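Hiring desks and chairs from Dagdag: your questions answered

Last updated 31 August 2019

I'm Analyn and I look after hire bookings at Dagdag. I answer the phone most mornings, and the same questions come up so often that I've typed them all out. If yours isn't on the list, ring me, I like a chat.

Why would I hire office furniture when I could buy it?

Mostly because you don't know how long you'll need it. We get a lot of firms who've taken a short lease while their proper office is being done up, or who've won a contract and need another row of desks until it finishes. If you're going to be in the same building for years and your team isn't changing size, I'd tell you to buy. I've said that to people on the phone and I'll say it to you!

What's the shortest hire you do?

3 weeks. Anything shorter and the van costs more than the desks. You can extend a week at a time after that, just let me know before the collection date (please do let me know, the van gets booked up).

How much stuff do you have?

At the last stock check we had 1,807 pieces in the warehouse, and that covers desks, task chairs, meeting tables, pedestals, screens and coat stands. The biggest single order I've handled was 178 chairs for an insurance helpline, and they all went up in a goods lift that held six at a time. Ramil Soriano, our lead fitter, still brings it up.
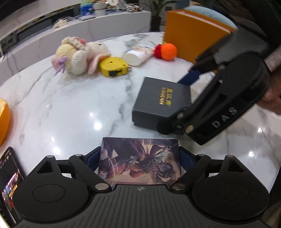 Do you deliver outside office hours?

Yes, evenings and early mornings, and there's a small charge for it which I'll put on the quote. Lots of city centre buildings won't let us use the loading bay during the day anyway. Ask your building manager before you book, and ask about the lift while you're at it. I need to know the width of the doors and whether somebody has to sign us in.

Who puts it all together?

We do. The Nokara bench desks come flat and our fitters build them on site, level them and take the packaging away with them. Chairs arrive built. We don't do wiring, so if you want power modules fitted into the desks you'll need your own electrician, though we can supply the desks with the cable trays already in.

Can I try a chair first?

Please do. Pop into the showroom, sit in everything, bring a colleague who's a different height from you. People usually come in wanting the Irkska because it looks smart, and then half of them go home with the Peltura, which has the better arms and goes lower. I sit on a Peltura myself. It squeaks a bit when I lean back but I've grown fond of it.

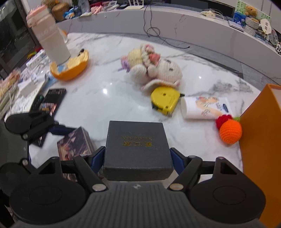
What about people who need something particular?

Tell us early and we can nearly always sort it. We keep 17 sit-stand desks and they go quickly in January, when everyone has decided to look after their back. Ghada Saliba does our workstation assessments and can come out to you for an hour or two. She'll measure people up, look at screen heights and send you a list of what she'd change. Footrests and monitor arms can go on the same hire agreement.

What happens if something gets damaged?

Scuffs and the odd coffee ring are part of life and we don't charge for them. A snapped armrest or a cracked top gets charged at repair cost, and if we can't repair it you pay the second-hand value, never the price of a new one. If a chair stops going up and down through no fault of yours, we swap it. Send me a photo and the number off the sticker under the seat.

Can I keep the furniture at the end?

You can! Ask me for a buy-out price at any point. Part of what you've paid in hire comes off it, and the longer you've had the furniture, the more comes off.

How do I get a quote?

Email me a floor plan if you've got one, or a sketch with the room sizes on it, along with your dates and the number of people. Pui-shan Hsiao draws up the layouts and normally sends one back within two working days. You're allowed one round of changes for free, though she's generous about what counts as a round.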